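Home | About | Meetings | Equipment | Contact

Search this site... Go

Equipment planning meeting, Dondgate workshop
22/10/2025
Posted by the minute-taker

I got landed with the minutes again, so these are in my words and you can correct me at the next one. We had 11 people in the room and a few more on the line from Drustthorpe, whose sound dropped out during the budget bit (sorry, I've tried to write that part up properly for you).

Last meeting's minutes were accepted. One fix: the spare gripper fingers came out of the consumables line, and I'd put them under repairs.

Second arm pair

This was most of the meeting. We've got the one two-armed station on table wiping and it's booked solid, and the question was whether we buy a second set before February or hold off until the new budget year. The Drustthorpe people want it sooner. They've been sending their jobs to us and waiting their turn, and I can't blame them for being fed up with it!

Two quotes are in. Gudbridge will do the arms, the mounts and a day of setup, but the cables are extra and so is freight. The other supplier bundles everything and wants a bigger deposit. I spoke up for Gudbridge, mostly on the strength of how quickly they answer the phone, and a couple of people said that was no way to spend this much money, fair enough. We agreed to get both quotes redone on the same list of parts so we can lay them side by side. 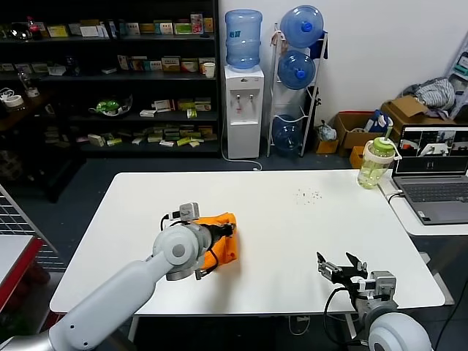

Somebody asked whether we could get away with a single arm for the second station, given that so much of the wiping is done with one gripper on the cloth. It'd save a fair chunk. Against that, we've promised Project Ignacio some two-handed folding work, and you can't fold a tea towel with one hand (well, I can't). The feeling in the room was to stick with a pair. Drustthorpe agreed, once we got them back on the line.

Decision: plan for a pair, no order placed until the matching quotes are in.

Small stuff

Cloths. We're going through them faster than I budgeted. I'd like to buy a carton of 94, the size the wholesaler sells, and be done with it until autumn. Approved. There was a side discussion about colour and whether we should stick to one or mix them up. The wiping crew want a mix, so a mix it is.

Crumbs. Yes, this got its own item. People have been bringing in whatever's at the bottom of the toaster, and the runs are hard to compare. We'll try one kind of dry biscuit, crushed and kept in a sealed tub. I'm buying the biscuits, please don't eat them.

Cable covers. I put up $1,000 for cable management across the whole workshop, floor and desks both. It was knocked back as too vague. I'm to come back with a list and a tape measure.

Shelving. Held over. We'd run out of time and I wanted a proper talk about it, as I reckon we need a labelled spot for spare parts before any more gear turns up.

Budget

Nothing dramatic. We're under on travel and over on parts, and the two very nearly cancel out. I asked for 15 per cent of the equipment line to be kept back for repairs next year. There was some grumbling that it's too much, then somebody remembered the wrist joint we replaced last winter and the grumbling stopped. Agreed, with a review in February.

Jobs to do

Me: matching quotes from both suppliers, cloths, biscuits, cable list.
Drustthorpe: send us your floor plan with the power points marked, and tell us what table height you want.
Project Ignacio: confirm which folding jobs you need first.
Everyone: put your bookings in the shared calendar, including the short ones.

Next meeting will be once the quotes are back. I'll send a note round, and I'll sort out a better microphone for the Drustthorpe end before then.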